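CLODARI DANCE COMPANY TO STAGE A FULL EVENING OF SOCIAL DANCING, MISTAKES INCLUDED

New work "Cullov" opens in December at the Abou Zeid Hall

Clodari, the dance company last seen performing forty minutes of near-total stillness to a mostly patient audience, will return in December with a piece in which people move. Management is as surprised as anyone.

"Cullov" is built from the dances people do at weddings, retirement parties and the end of long dinners. Choreographer Souad Badawi collected 536 short written accounts from members of the public, each answering the same request: describe how somebody in your family dances. She expected poetry. She received a great many uncles.

"We had the uncle who claps on the wrong beat, the uncle who removes his jacket as if about to fight the band, and the uncle who dances only with his eyebrows," said Badawi. "By the second month I was moving like all of them. My physical therapist has asked to be left out of the program notes."

The piece is danced by a cast of five, two of whom trained in ballet and have been asked to stop pointing their feet. It runs in three parts, named "Not Yet," "Go On, Then" and "One More." There is an intermission, during which the music doesn't stop and the audience may do as it likes.

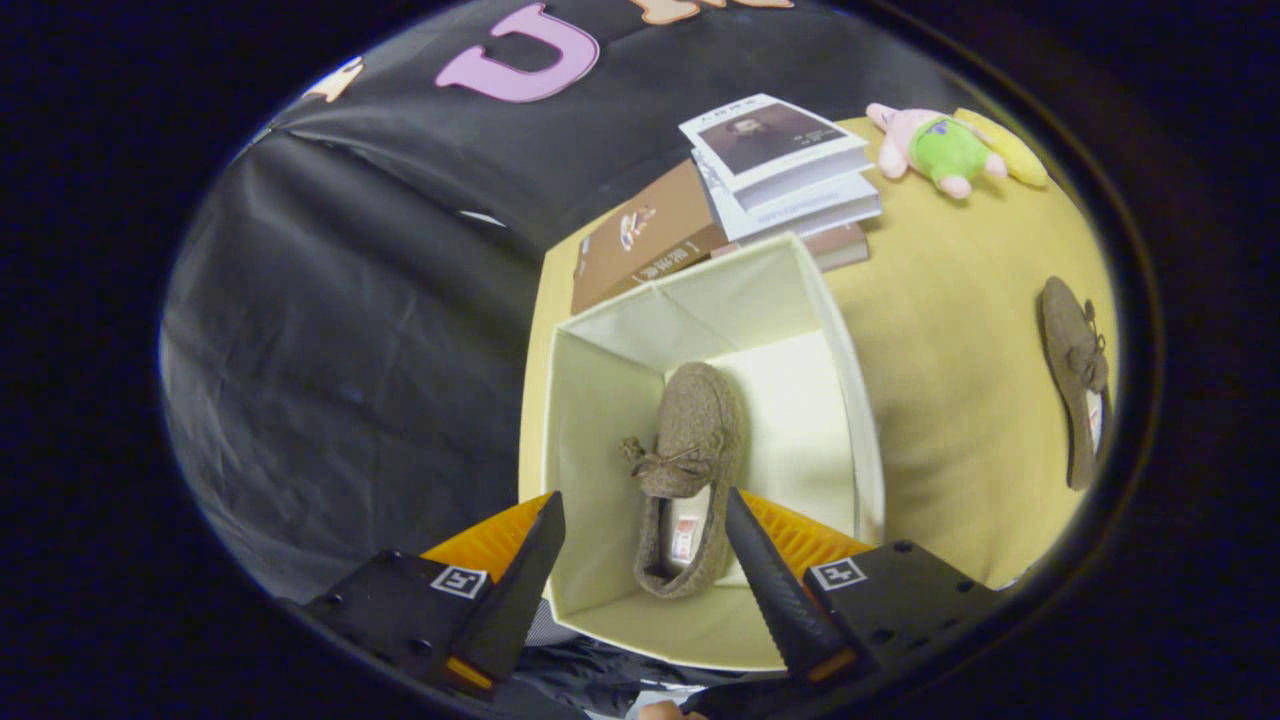

Muireann Mac Carthaigh sent in one of the longer accounts, four pages on her grandmother's waltz, and has since told the company that it got the turn backward. She was invited to a rehearsal, where she corrected it, then corrected the arms, then asked why everyone looked so worried. The turn now goes the other way. The worry has been kept.

Music is by Anas Zaki, who has written a score for accordion, hand drum and a keyboard with a preset called "Party 2." He was offered a better keyboard and declined it in writing.

Reviewers who found Clodari's last production "demanding" may want to know that "Cullov" contains a conga line. It is brief, and participation isn't required. Anyone in an aisle seat should still wear something comfortable.

"People tell me they can't dance, and then they show me exactly how they can't, in detail, with both arms," said Khadija Hegazy, artistic director of Clodari. "That is a dance. I've paid good money for worse."

Performances begin at 7:30 p.m. The bar opens at 6:30 p.m. for those who dance better afterward, or believe they do. Tickets are on sale from the Abou Zeid Hall box office.

Press contact: Ansel Marchetti, Clodari. Rehearsal visits can be arranged on request. Visitors will be taught the eyebrow section.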